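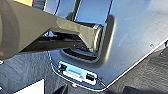
Figure 4. Recessed slot in the metal panel, with ridges inside.

4. The kitchen end and the lounge

This section covers the weekly clean and the resetting of the furniture at Wivuso. It replaces the laminated sheet, which had been amended in four colours of marker and contradicted itself on the subject of vinegar.

4.1 Metal surfaces

Brushed metal shows everything. It shows fingerprints, tea, and the exact moment you changed direction with the cloth.

1. Switch off and unplug any appliance before you clean it. The dishwasher and fridge are exempt from unplugging, but turn them off at the panel.
2. Wipe with a damp microfibre cloth, following the grain. If you can't find the grain, tilt your head until you can.
3. Dry straight away with a second cloth. Tea towels are for dishes.
4. Do recesses and slots last. Use the soft brush from the drawer under the sink, dry, and work along the ridges. Brush outwards.
5. Run a cotton bud around the curved lip, where the grime likes to settle in and start a family.

CAUTION: No sprays into any slot or recess. Spray the cloth, well away from the appliance, and then use the cloth.

CAUTION: No steel wool. Daryna Hnatiuk has a photograph of what happened last time and will show it to you whether you ask or not.

4.2 Benchtop

1. Slide the small appliances forward one at a time and wipe behind each. Put each one back where it was. People are not at their most adaptable before 9 am.
2. Empty the crumb trays over the bin. The sink has been tried.
3. Keep the wall outlets clear. Nothing with water in it gets parked beneath them.
4. Containers with no name on them are thrown out at the end of the month, contents and all. The August clear-out yielded a curry that Guangming Kang still speaks of in the past tense.

4.3 Seating and floor

The lounge has a habit of migrating towards the windows. Reset it after any gathering.

1. Push the turquoise booth back to its mark first. It takes two people. One person can do it, but only in a circle.
2. Bring the matching armchair in beside it and put the beige cushion on the seat. The cushion belongs to that chair and is not a general resource.
3. Return four chairs to the round white table. Lift them, please. Dragging is audible downstairs, and downstairs has our number.
4. Check the red carpet tiles for lifted corners and press them flat. If one won't stay down, tell Niall Guthrie and leave the glue alone. The last relay came to $3,573, of which about $3,000 was undoing the glue.

Note: Work tables that have drifted into the lounge are to be cleaned around. Do not tidy, coil, sort or improve anybody's cables. Tape stays where you find it.
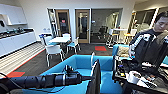
4.4 Upholstery spills

1. Blot. Do not rub. You will want to rub.
2. Use cool water and a white cloth. A coloured cloth gives you 2 stains for the price of one.
3. Leave the seat free until it dries, and put a sign on it. Wenjie Cui keeps the signs.
4. For coffee with milk, ring Erkeva on the cleaning line and confess promptly.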